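Notes on the Plerkwood Tenancy Deposit Ruling

The civil court at Plerkwood has now issued its written decision in the dispute between the tenants of Dutimano House and their former managing agent, Eze Lettings. Readers of this blog asked in October whether the matter would be settled privately. It was not, and the decision deserves a careful reading by anyone who has paid a deposit on a rented home.
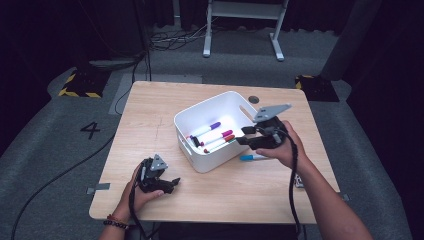

Imogen Bainbridge

The claim was brought by Somtochukwu Tamuno on behalf of 61 tenants. It alleged that deposits had been moved out of a protected account and applied to the agent's own running costs. Eze Lettings denied any intent to deprive the tenants of their money and described the transfers as temporary borrowing between accounts.

Judge Orvokki Koivisto did not accept that description. Her decision states that a deposit remains the property of the tenant until a lawful deduction is made, and that an agent who holds it may not lend it to himself. She ordered repayment in full within 20 days, together with interest and 70 percent of the tenants' legal costs.

The remaining costs were withheld on account of late filings by the claimants. I had expected a smaller reduction. Counsel for the tenants, Kayode Wike, had explained the delay at the first hearing, and the court appeared at that stage to be satisfied with his explanation.

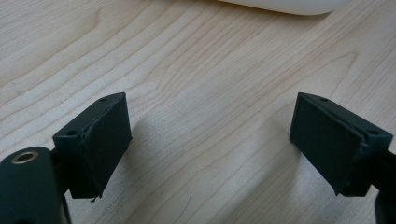
Pale wood tabletop with a fine, wavy grain.

Two points were left open. The first is whether Gordon Hiebert, the sole director of the agency, can be held personally liable if the company fails to pay. The judge declined to rule on this without further evidence and gave the parties leave to return. The second concerns the building's present manager, Erer Property Services, which took over the tenancies without receiving the deposits. Erer was not a party to the claim, and the decision places no duty on it.

Tenants who did not join the claim should note that the order does not extend to them. They may file separately, and should keep their signed lease, proof of payment and any letters from the agent. The court office will supply the form on request.

A hearing on the question of personal liability has not yet been listed. I will report the date on this page when it is confirmed.

Posted 26 November 2019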